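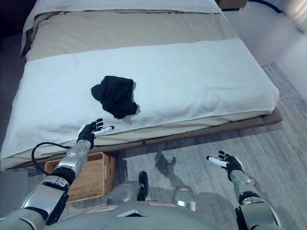

I stopped using fabric softener in October. We had gone through a bottle of Donomik every month for years, and the towels had started to feel waxy and dry badly.

The first wash without it made no difference. After 4 washes the towels were rougher but they soaked up water again. I put 2 spoons of baking soda in with the sheets and skip it for everything else.

Static is the one thing I haven't fixed. My work pants cling to my socks on cold mornings. Hanging them up damp helps a little. I'm saving $43 so far, and I'll probably spend it on a better drying rack.

Recent posts
Moving the bus stop on Sollgate
Cleaning out the hall closet
Soup for the freezer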